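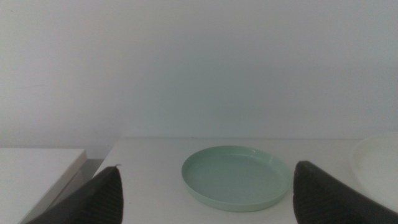
1/ Finished the third rewrite of our house rules for tabletop manipulation at Stirnis. It's down to 5 pages from something that had its own table of contents and, for reasons lost to history, a foreword. Thread of the parts people argue with me about.

2/ Rule one: write down what "start" means. Gripper open, arm parked at the start pose, object inside the taped-out zone on your setup sheet. If your start condition is "you know, the usual," you've written a diary entry.

3/ "Open" needs a number, by the way. We had two shifts who both swore they began every run with the gripper open. One meant fully open. The other meant open enough. Merging their logs was my September.

4/ Rule two: plates are harder than you think and you don't get to call them easy in the report. A shallow plate on a flat table gives a finger very little to get hold of. I've read many success tables where "tableware" was one row. Mugs were carrying that row on their backs.

5/ So: plates, bowls and cups get logged separately. Yes, I know the spreadsheet gets wider. Spreadsheets are allowed to be wide.

6/ Rule three, aka the one that got me a meeting: you have to define a failed grasp before you run, in writing. Ours says the object leaves the table and stays off it for the full hold. Slid it, tipped it, nudged it lovingly toward the edge — fail.

7/ There was a lobby for a "partial" category. We tried it on the Dandar project. Out of 580 runs, 122 came back partial, and when I asked three people what partial meant I got four answers. It's gone now. Please don't email me about it.

8/ Rule four: pale things on pale tables stay in the test set. A white dish on a white table against an off-white wall is what a lot of kitchens look like. Every new person wants to swap in a nice dark tablecloth. The tablecloth is banned. I have it in my desk drawer.

9/ (If you want a high-contrast condition, great, run it, label it, report it on its own line. The drawer opens for people who fill out the form.)

10/ Rule five: inspect the finger pads at the start of every session. Ridges clean, nothing stuck on the tips, both sides worn about the same. If you find a bit of something, note it, take it off, and rerun the open/close check. Takes a minute. Skipping it once took us most of a week.

11/ Rule six: neighbors count. If there's a second dish within reach of either finger, it goes on the sheet even when it isn't the target. "It wasn't part of the task" is not a defense if your finger can hit it on the way down.

12/ Same goes for furniture, which people forget is a thing robots run into. Table edges, gaps between two surfaces, the low unit somebody pushed up against the bench. Put it in the keep-out map or move it.

13/ Rule seven: hands out before you arm it. No reaching in to straighten the plate once the enable light is on. I don't care how slowly it's moving. Disable, straighten, step back, enable. The folks at Escobar have this painted on the floor and I'm jealous of their floor.

14/ Rule eight: the e-stop gets pressed on purpose once a day. A button you've only ever looked at is decor.

15/ Rule nine: you may not delete a run. You may mark it void, with a reason, from the list of reasons. "Weird" used to be on the list. We have 2,742 runs in the archive and I'd rather not say how many are weird.

16/ Rule ten was going to be about naming files but it made people so unhappy that it's now an appendix. The appendix is mandatory.

17/ Things I still don't have a good rule for: how often to swap the plates themselves. A brand-new one and one that's been dropped all summer don't behave the same, and "until it looks bad" isn't going to survive a review. Clomascombe retires theirs after a set number of drops. I'd like to do that but it requires people to admit to drops.

18/ If your lab has a wear rule that humans follow voluntarily, I want to see it. Replies are open. Partial-category people, I can see you typing.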